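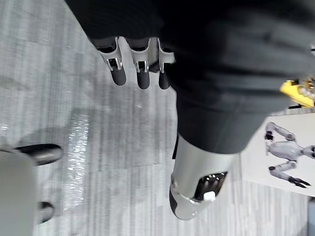
*Charcoal-gray fabric, close up.*

## Death notices and obituaries: new rules from June

Starting with the June issue, the way we take in death notices for this newsletter is changing. Most of what follows is about deadlines and length. If you have sent us a notice before and it went smoothly, the new way won't feel very different.

A death notice and an obituary are two separate things here. The notice is short: name, age, town, date of death, and the time and place of the service. We print it free for anyone who lived in Torkirville at any point, even if they moved away decades ago. The obituary is the longer piece with the family history, the work, the church and the survivors. That one has a space limit now, 52 lines in our regular type. A typed page and a bit usually fits. Last year we ran several that went well past that, and other families had theirs moved to the following month to make room. We don't want to do that again.

### Deadline

Copy is due by 2 p.m. on the 14th of the month before the issue. If a death occurs after that, call the office and we will try to get at least the short notice in. The obituary can run the month after. We can't hold the press run for a service time that isn't settled. Send what you have and write "arrangements pending," and we'll point readers to Haugen Funeral Home or whoever is handling it.

Families working with Haugen don't need to send us anything for the short notice. Their office sends it over when they send it to the daily papers. Please still read it through before it goes out, and check the spelling of the grandchildren's names. Most of the corrections we ran last year were for grandchildren.

### How to list survivors

We get more calls on this than on anything else, so we have settled on one style and will use it for everyone.

- Spouse or partner first, then children, then parents if living, then brothers and sisters.
- A child's or sibling's spouse goes in parentheses after the first name.
- Town follows the name. Leave out the state if it is ours.
- Grandchildren may be named or given as a number. Please pick one.
- Stepchildren are listed with the children unless the family asks for something else.
- People who died earlier go in a separate sentence beginning "Preceded in death by."

Former spouses are listed if the family wants it. We don't make that decision and we won't referee it. The person who signs the form is the person we take direction from, and if a second relative calls with changes we will ask the two of you to talk to each other first.

Pets can go in the body of the obituary but not in the survivor list. We know some of you disagree. 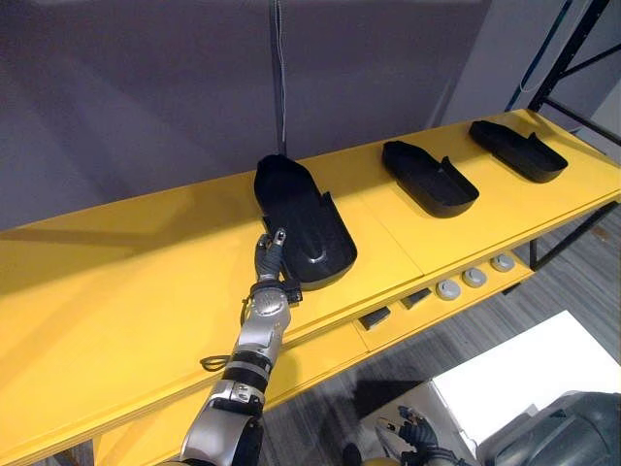
Cause of death is up to the family. We have never required it. If you would like it included, plain wording is best, and we will print "after a long illness" or "at home" or nothing at all. The same goes for age. We would like a birth date for the index, but it doesn't have to be printed.

Photographs of the person should be sent as a separate file, not pasted into the letter. An older photo is fine. If all you have is a print, bring it by the office in an envelope with your name and phone number on the back of the envelope, please, and not on the back of the photo. Ballpoint goes through.

### Flowers and memorials

One line is allowed for memorial gifts. Give the full name of the church, fund or group and we'll print it as written. We can't print account numbers or links to fundraising pages. Past readers have asked us to collect checks at the office and pass them on. We aren't set up for that, and the two envelopes left in the door slot in the spring were returned to the senders.

### The index

Jonatan Wikström has been typing up the old notices, starting with the bound volumes in the back hall, and has gotten through 14 years of them. He is working in order, so if your family's notice is from the early volumes there is a good chance it's in there already. The finished part is kept in Tosia, the catalog program the library uses, and you can search it at either of the library's public computers by last name or by the name of the cemetery. Maiden names are in for most of the women, though not all, as the early notices often left them out and gave only the husband's name. If you know one that is missing, write it down with the married name and the year and drop it at the desk.

Skallier Cemetery has its own burial book, and it doesn't always match ours. Where the dates disagree Jonatan has entered both. He would be glad to hear from anyone who has a family Bible, funeral card or stone that settles one of them. He can read Swedish and Norwegian and gets by in German.

We are also short one volume. It has a green cover and was signed out from the back hall before we kept a proper sheet. If it is on a shelf at your house, just bring it back.

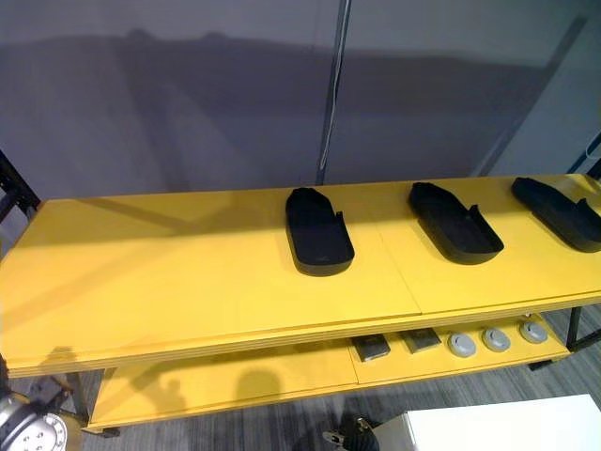
*Black trays on the yellow shelf.*

### Corrections

If we make a mistake in a name, date or service time, we'll print the correction in the next issue in the same place on the page, and fix the index. If the mistake was in the copy we were given, we'll still fix it. Please call within the month if you can.

Thank-you notes from families after a funeral will run as before, on the inside back page, five lines or less. They don't count toward the obituary. Anniversary remembrances ("in loving memory") can go there too, and those are due at the same time as everything else.

Forms are on the counter at the office and at Haugen. You don't have to use the form. A letter with the same information is fine as long as it is signed and has a daytime phone number.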